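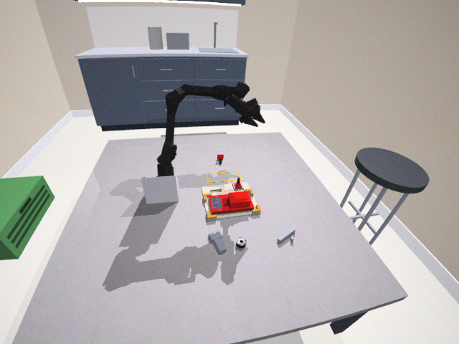
Assembly table in the sim: fixed layout or shuffle it every run?

Forum: School and Club Robotics > Simulation

renu_n
Posted 9 Dec 2019

Hi all! I help out with the after-school robotics club at Jillerholm and we finally have our table scene loading without crashing (I may have screamed a little). The kids have named the task Maes, no idea why, and the name has stuck.

The job is to take the loose parts lying on the gray table and get them onto the fixture with the red block on it. For now the arm just hovers over the far half with nothing in the gripper. We've got the L-shaped piece, the skinny rod bracket with the bent tab, the little black and white round one and the small red cube thing at the back. The yellow rectangle behind the fixture is our target area, which is still empty because we haven't gotten that far.

My question is about where the parts start. Half the group wants them in the same spots every run until the arm can do it. The other half wants them shuffled from day one. We have until April and one decent computer. What would you do?

nima_v
Fixed. Please, fixed. We did Wemier last year with everything random from the first week and spent two months not knowing if the grasp was bad or the part was just somewhere dumb. Get three parts working from known positions, then start moving them a little.

Love the green box with the vents by the way, ours is just a void with a table in it.

beat_moesli
I'm going to disagree with Nima, sorry. If you leave the L part at that one diagonal the students will write code for that diagonal. They won't mean to. Then you rotate it a bit and the whole thing falls over and everybody is sad right before the demo.

Shuffle the angle at least. Keep the fixture where it is, move the loose stuff.

nima_v
But they have to see it work ONCE, Beat. These are kids after school, if nothing gets picked up by the holidays they're going to go do chess.

beat_moesli
Fair. Chess is very good though.

pornthip_j
Can I ask about the gripper? Those fingers look pretty pointy to me and I'd worry about the round part way more than the L. We had something that shape in our Merine project and it rolled off every single time, I ended up dreaming about it. We ran 1000 tries overnight and got 105 good ones – and most of those were the boxy part!

Also, is the big pale cube in front of the base supposed to be picked up, or is it an obstacle?

renu_n
Obstacle! One of the eighth graders put it there on purpose and is very proud of it. It's in a rotten spot if you ask me, but so far I've been outvoted.

And ugh, 105. Okay. Did you change the fingers or the way you came at the part?

pornthip_j
Came at it straighter from the top and slowed way down for the last bit. We also cranked the friction on that one part, which felt like cheating, so I made them write it on the poster.

yoga_nugroho
I'd turn down the friction cranking if there's ever going to be a real arm. If it's sim only, go wild.

For the layout, we split ours by settings file. One file with everything fixed, one where parts can turn up to 3 degrees, one that's full chaos. Same code has to run on all of them. Students start with the fixed one and nobody has to win the argument. Takes an afternoon to set up if you save the part positions outside the scene file (do you? please say you do).

renu_n
We do not, haha. They're all typed straight into the scene. But that's a good job for Thursday's group, they've been asking for something to do while the others hog the computer.

beat_moesli
3 degrees is nothing, Yoga!

yoga_nugroho
It's a start, Beat.

nima_v
I can live with the files idea as long as the fixed one comes first. Renu, if you want our old script for loading positions, message me. It's ugly and the comments are mostly me complaining, but it runs.

renu_n
Messaging you now. I'll put the round part last on the list too and tell the kids Pornthip has suffered for us already. Will post again when something gets off the table and stays in the gripper!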